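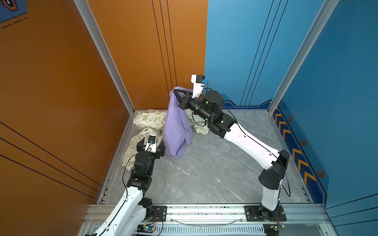 Lavender cloth up, printed one still on the floor by the orange wall.

8 Dec 2021

Cloth day again. Two pieces out this time, the lavender one and the cream one with the green doodle print that Liên calls the menu (I can see it, a bit). I like having these two together because you can tell them apart from clear across the room, even when both are bunched up. With the whites we had in April I was forever picking up a corner and finding it belonged to the wrong piece.

The lavender is the better behaved of the two – it hangs straight and it doesn't cling. The print holds every crease you put in it. I wrote "folds like paper" on the card and Agnes crossed it out and wrote "folds like a paper bag", so fine, paper bag. She also wants us to stop ironing it between rounds. I'm for that! Crumpled is how laundry comes out of a basket anyway, and the ironing was eating my mornings.

Also settled: we go on starting with the pieces in a heap near the back left corner. Bo-ram wanted them spread flat first, and we tried it, and it was dull and told us nothing new.

Walls. I know I complained about the orange and blue when the panels went up, and I take most of it back. The cream shows up nicely against the orange. The lavender I'd worry about more over on the blue side, so if someone has a spare yellow or red piece at home, please bring it in. The gray marble floor I have no quarrel with.

Siltex order: 40 pieces, mixed weights, still no word. Keabetswe is going to call them. The list so far is at 37 because three of the colors I picked were discontinued – will choose replacements tonight, probably greens.

To do:
wash the print (cold, by itself)
new card for the lavender, the old one is coming unglued
ask Sanaa where the big sewing scissors went
hem the two Itov samples before they fray any further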